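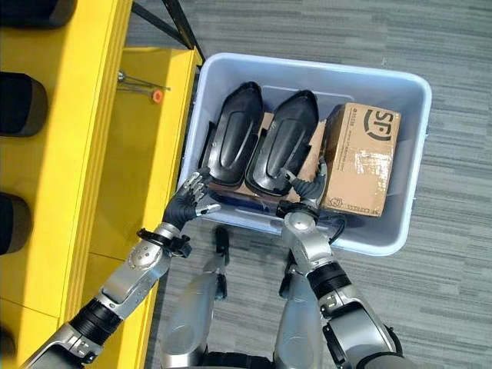 Council hard rubbish: is 40 days' notice reasonable?

Darko_Flats
Posted 8 Apr 2023
Letter in the box this morning. Our council is scrapping the annual hard rubbish week, the one where the whole street drags its shame onto the nature strip, and going to booked collections. You ring up, you get a slot, you wait. I rang up. The slot is in 40 days. I have a dead dryer and half a futon, and I live in a two-bedroom unit. Has anyone else's council done this, and did you murder anyone in the interim?

zener_diehard
Ours switched a few years back. The wait is long the first time since every household books on the same morning. After that it settles down to a fortnight. Book before you need it and let the rubbish accumulate to meet the date, like a dinner reservation.

Gondent
I'll be the one to say it. The old week was a disgrace. Utes circling from dawn, mattresses out in the rain a month early, and one year a spa bath sat on our corner until it had its own frogs. Booked collection is better. You people are nostalgic for landfill.

Darko_Flats
I furnished my first three share houses from that landfill, thanks.

SocorroP
Same. My desk, my bookcase and my good lamp all came off a nature strip in the one weekend. I'm typing this on the desk. It has a wobble and somebody's phone number carved in the side, and I wouldn't swap it.

Gondent
And how many trips did the council make to pick up what you didn't want?

SocorroP
Fewer than if I'd left the desk there, Gondent.

namer of parts
Has the letter got a size limit? Ours says two cubic metres, which sounds generous until you try to picture a cubic metre of futon. The bloke on the truck didn't measure. He looked at it, sighed and took it. My neighbour's pile got a sticker for having paint tins in it and then sat there with the sticker on until Easter.

Darko_Flats
Two cubic metres, no paint, no tyres, no glass, mattresses extra. Doesn't mention dryers either way.

zener_diehard
Dryers are whitegoods. They go out separately with the door off or taped shut. If it's heat pump, tell them when you book, because the gas needs to be dealt with. Or ring a scrap metal place, ours collects for nothing if you can get it to the kerb.

Gondent
Finally, some useful information.

Thitima C
Body corporate person here (Thitima Chaimongkol, 169 units, pray for me). If you're in a block, check who's allowed to book. At ours it has to go through the strata manager, and individual bookings get knocked back on the day, with the truck already in the street. I've had this conversation by the bins in my dressing gown more than once.

Darko_Flats
It's a block of six. The strata manager last answered an email under a previous prime minister.

Thitima C
Then book it yourself and put your unit number on the pile. Worst case is a sticker.

SocorroP
I'll have the half futon if it's the half with the slats.

Darko_Flats
It's the other half.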